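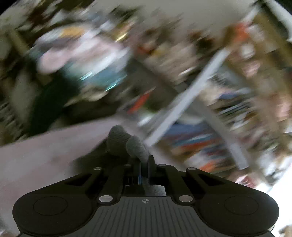

*Matte black housings, silver pivot pins and a room gone to motion streaks.*

# Skivden reissues the Erent household files, with fewer centenarians

August 8, 2023

The Skivden Data Archive has put out a new edition of the Erent Household Study, and users who downloaded the old one are asked to stop using it, politely, and in a font slightly larger than the archive normally permits itself.

The new edition covers all 14 waves of the study. It corrects the labels on 73 variables, restores the farm income module that went missing from wave 6, and settles the matter of the town of Lüthi, which according to the previous release was home to an astonishing number of people aged exactly 100.

They were not that old. In the early waves, interviewers who couldn't get an age from a respondent wrote 100 in the box, a practice that made sense on a paper form with a three-digit field and a supervisor who disliked blanks. The code was explained in the field manual. The field manual was in a box. When the paper records were converted for the first public release, the 100s came through as ages, and there they stayed, growing no older from wave to wave.

"We had a very healthy-looking district," said Dilek Aksoy, who runs curation at Skivden. "Several people asked us about the diet."

At least one working paper went looking for an explanation in the local water supply. The archive has written to the authors. Aksoy would not say which paper it was, though she did allow that it had been well written and that the maps were lovely.

## What has changed

The old 100s have been recoded as missing, with a separate code for "refused" and another for "did not know." Respondents who really had reached 100 were checked against the birth year question and kept. Ages above 90 are now grouped in the public file in any case, so a reader who wants to meet the surviving centenarians will need to apply for the restricted version and sign the usual agreement, the one with the paragraph about locked rooms.

The 73 label fixes are a mixed bag. Most are spelling. A few matter more. "Children ever born" and "children living at home" had traded labels in waves 9 and 10, and anyone who has built a fertility measure from those two waves will want to sit down with a cup of something before opening the new codebook. The variable for distance to nearest clinic had been labeled in miles and recorded in kilometers. The variable for satisfaction with roads was fine, and the respondents' views on the roads have held steady throughout.

Household weights have been recalculated for every wave affected by the age change. The archive says that most national-level estimates barely move. Estimates for older adults in the Lüthi district move a good deal, in the direction of mortality.

Wave 6 farm income returns after an absence that took some detective work. It had been saved under the file name "final," in a folder that also contained "final2" and "final_use_this." The correct one was "final2." Skivden has kept all three in its internal store and deposited a short note beside them, which staff describe as being for future generations and which is said to contain a mild oath.

## Online analysis

Users can run tables on the new edition in Avasum, the archive's browser-based tool, without downloading anything. Avasum handles frequencies, crosstabs, comparison of means and simple regression, and it now applies the right weight by default. Before this release it applied no weight unless told to, a design choice that had been listed in the help pages under "Flexibility."

Saved tables from the earlier edition will still open. They carry a yellow banner across the top reading "Superseded data," and the banner cannot be dismissed. Two users have already asked whether it can be dismissed.

Small cells are suppressed as before. A table that breaks down cheese-making households by parish, sex and number of bicycles will return mostly asterisks, and writing to the help desk will produce a kind reply with the same asterisks in it.

## If you have the old files

Anyone holding edition one should check the study number on the first page of the codebook. If there is a comma in the title, it is the old edition. The archive had hoped for a more dignified way to tell them apart, but the version field was left empty in the first release and the comma is what there is.

Syntax files written for the old edition should run on the new one with three exceptions:

- Any command that treats 100 as a valid age will run happily and give you nonsense, so look for it first.
- Merge commands using the household ID need the new ten-character version. The old IDs dropped leading zeros, and a number of households were quietly married off to strangers.
- Code calling the old weight names will fail with an error. Skivden calls this a feature, and on this occasion it has a point.

A crosswalk between old and new IDs is in the documentation folder. So are scanned copies of the field manuals, including the page with the instruction about writing 100. It is underlined twice.

Papers already published on the first edition don't need to be withdrawn, in the archive's view, unless they lean on age in the early waves. Authors who want to rerun their results can ask for help with the switch, and the help desk will go through a syntax file by email. It prefers files with comments. It has seen a lot of files without comments.

The citation has changed as well. The new one names the edition and carries its own permanent identifier, and journals that check such things will expect it. The old identifier still works and leads to a page explaining all of the above in a calmer tone.

## How it was found

The trouble came to light in May, when a graduate student working on widowhood noticed that one woman in Lüthi had been 100 in waves 2, 3 and 4, had given birth between the last two of those, and then turned 38. The student's message to the help desk was headed "Quick question."

Aksoy's team took the original forms out of storage the same week. The box was where the catalog said it would be, a fact the archive mentions in its release notes with some pride, and then mentions again under "Acknowledgments."

Checks on the remaining Skivden holdings from the same period are under way. Most of those studies used 99 for an unknown age, and were converted by people who had read the manual. One used 0, and its infants are being looked at now.

The new edition is free to download for registered users, in the usual formats. The restricted file is open to applications, and reviews are taking a little longer than normal for the summer. Questions go to the Skivden help desk, where a reply can be expected within two working days, or sooner if the subject line is "Quick question," which the staff have learned to open first.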